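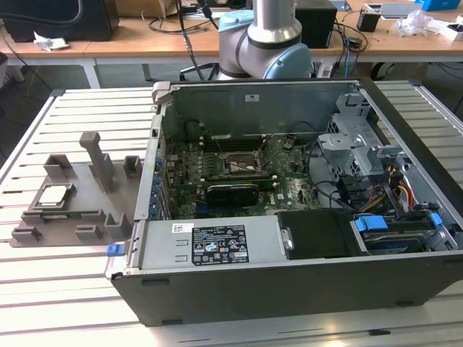
Slide 2. Work cell at the Triltport refurbishment site, with a desktop tower open on the table and a processor in the fixture to its left.

Speaker notes: Automation on the refurbishment floor

Good morning, and thank you to Jellum for the invitation. I shall speak mainly on what has changed for the staff at Triltport. Colleagues from Alemayehu will cover costs after the break.

Slide 2. Keep this slide up while giving the background. The site takes in used office computers, tests them and prepares them for resale. Until December, each technician worked on a machine from start to finish. Part of the handling has since passed to the arm. Point out the pocket in the fixture where the processor sits. The bench staff drew up the first layout of that tray themselves, and their changes were adopted.

Slide 3. What has moved. Technicians now spend more of the shift on fault finding, on cleaning and on checking the work of the cell. Over 128 machines went through during the trial period. Cables remain a task for people, and there is no plan at present to alter this.

Slide 4. Training. All nine members of the bench team were offered the Astedach course. Two have since taken on the new post of cell operator, at a higher grade. (If asked: the grade was agreed with staff representatives before the trial began.)

Slide 5. Concerns raised. Staff told us that the pace of the day felt less their own. Several missed finishing a whole machine. We have responded by rotating duties every three hours -- a measure still under review -- and by giving every technician the authority to stop the cell without seeking approval.

Pause here for questions on safety. The written assessment is in the delegate pack.

Slide 6. Next steps. A second cell is under discussion. No decision will be taken until the staff survey has been returned and its results shared with the whole site.

Hand over to the chair.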